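Haushaltstipps: Was ich am Tag der offenen Tür bei Kornudico für meine Küche gelernt habe

Im Juli war ich bei der Firma Kornudico in Mellville, am Samstag um 14 Uhr. Dort konnte man Robotern bei Arbeiten mit Geschirr zuschauen. Ich verstehe von Technik nicht viel, aber ich führe seit 7 Jahren einen Haushalt mit zu kleiner Küche, und so habe ich vor allem auf die Ordnung geachtet. Einige Sachen mache ich seitdem zu Hause auch so.

Jede Sorte in eine eigene Kiste
Früher habe ich Schüsseln und Löffel zusammen in ein Fach gestellt. Jetzt habe ich für die Löffel eine kleine Kiste und für die Schüsseln eine grosse. Man sucht weniger, und beim Ausräumen der Spülmaschine geht es schneller.

Nur Gleiches auf Gleiches stapeln
Runde Schüsseln zu runden, eckige zu eckigen. Ein gemischter Stapel steht schief und braucht mehr Platz. Bei dünnem Porzellan lege ich noch Küchenpapier dazwischen. Den Stapel mache ich nicht höher als die Kiste.

Kisten mit glatten Wänden nehmen
Die Modelle mit Löchern sehen hübsch aus, aber die Krümel fallen durch. Meine sind von Pichon, 2 Stück, und sie lassen sich mit warmem Wasser und einem Tropfen Spülmittel gut auswaschen. Vor dem Einräumen müssen sie ganz trocken sein.

Das Tablett zuerst hinstellen
Diesen Tipp finde ich am nützlichsten. Wenn Gäste kommen, stelle ich zuerst die leeren Tabletts auf den Tisch und verteile danach Sorte für Sorte: Stäbchen, Löffel, Saucenschälchen, und die Suppenschüssel zum Schluss. So merkt man gleich, wo etwas fehlt.

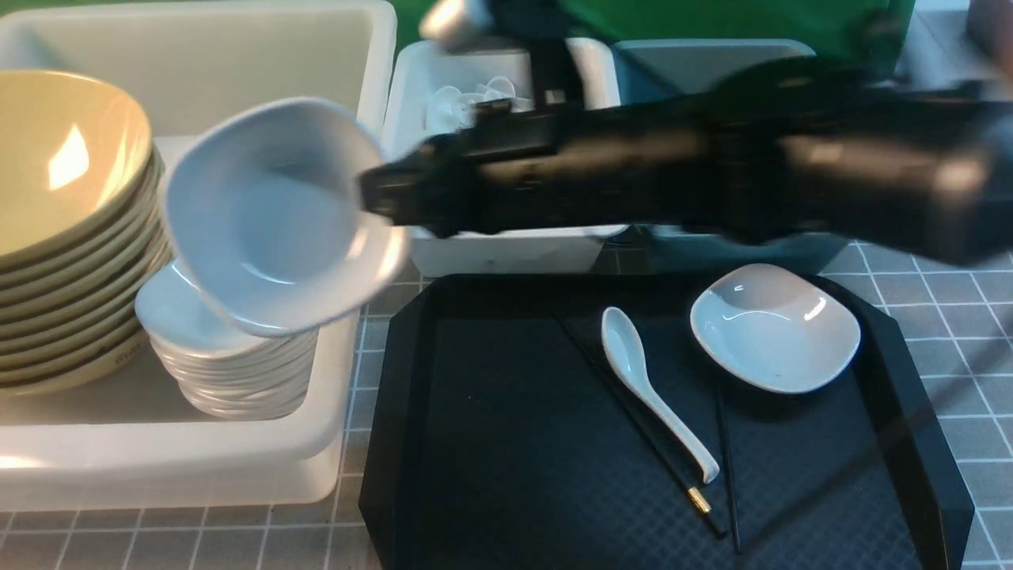 Für das Tablett selbst empfehle ich eine Oberfläche mit leichtem Muster, darauf rutscht das Geschirr nicht so. Wer ein glattes hat, kann eine Einlage aus Silikon zuschneiden. Ich habe eine von Grirkosa, die 50 cm lang ist, und der Rest hat noch für eine Schublade gereicht.

Und bitte Essstäbchen mit Verzierung nicht in die Spülmaschine geben – meine haben nach wenigen Wäschen die Farbe verloren. Besser mit der Hand spülen und liegend trocknen lassen.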